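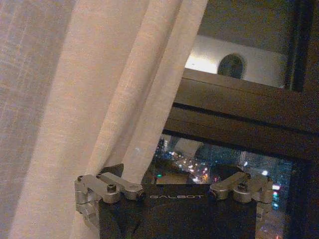
Visit to the Virnetti open day, Brodari

In October I went with my colleague Iveta Procházka to the open day of Virnetti, a company in Brodari that makes exterior blinds, awnings and roller shutters. We have a small shop for window covers in Vundel and we order from three suppliers, and Virnetti is the one we knew least. The invitation said Friday, nine in the morning, good shoes please.

The drive takes two hours if there is no truck in front of you on the hill. We had a truck. When we came in, the welcome speech was over and people were already standing with coffee, so I cannot report what the director said. On the table was a printed plan of the building with four stations marked on it, and each visitor got a paper badge with the first name only, which I liked.

The first station was the fabric room. Awning fabric comes on rolls as long as a small car and it is stored lying down, never standing, so that the edge does not get waves. The woman who guided us there had worked with fabric for many years and she let us touch everything. She showed the difference between acrylic that is dyed in the fiber and polyester that is printed on the surface. On a new piece I could not see the difference. Then she took two old pieces from a drawer, both returned by customers after several summers, and then it was easy. The printed one had become pale in the middle and stayed dark under the front bar.

I asked her how she advises people to clean it. She said soft brush, lukewarm water, a little soap for hands, and let it dry open. She was quite strict about pressure washers. I will print her words and hang them in our shop.

After that we went to the cutting and sewing. Some of the newer awnings are not sewn, the panels are glued along the edge, and the seam is flatter when it rolls up. I was skeptical about glue in the sun. The foreman gave me a sample strip and told me to pull it apart. I pulled, Iveta pulled, and then we each took one end and pulled together, and the fabric started to stretch beside the seam but the seam held. I still would like to see such an awning after ten years on a south wall before I promise anything to a customer.

The third station was shutters. Here they cut the slats to width and push them into each other, and at the ends they put small plastic locks so the slats do not travel sideways. It was very loud and we wore ear protection, so most questions waited until the corridor. What I learned in the corridor: Virnetti now makes the shutter box in a lower version for renovation, 135 millimeters high, for windows up to 2000 millimeters tall. This is interesting for us. In Vundel many houses have little space above the window, and with the old box the customer loses too much light and then complains to us and not to the manufacturer.

The box is named Nava, by the way, and it has the service opening at the bottom. I asked if it can be opened when the facade is insulated later. Yes, if the mason leaves the bottom free. I have met the masons in our town, so I wrote this down with two lines under it.

Lunch was bean soup and bread in the delivery hall — very good soup, I must say, and there was enough for a second bowl. At our table sat a couple who install pergolas near the lake, and they told us they stopped selling awnings without a wind sensor. Customers forget to close them and go shopping. We sell the sensor as an extra, and most people say no to it when they hear the price. Iveta thinks we should put it inside the price from the beginning. I am not decided.

In the afternoon was the fourth station, motors and controls. On a wall they had 12 motors mounted side by side and everybody could try the remote. The presenter spoke fast and used many short names for radio systems, and I lost him for some minutes. One useful thing I kept: if the motor stops after several runs in a row, it is usually the heat protection, and one should wait and not call the electrician. We get this phone call every June.

The delivery time for measured shutters is 6 weeks at the moment. For awnings they did not want to give a number before spring. Prices on the new list will come by mail, and the sample case must be ordered separately and paid, but the money is returned with the first larger order.

Parking is behind the hall, entrance from the side street, and the sign is small. If you go next year, take a jacket also for inside, the big doors stay open the whole day.

We left at three with one fan of fabric samples, a cut piece of the Nava box, and the glued strip, which is now on the counter in our shop. Customers may pull it.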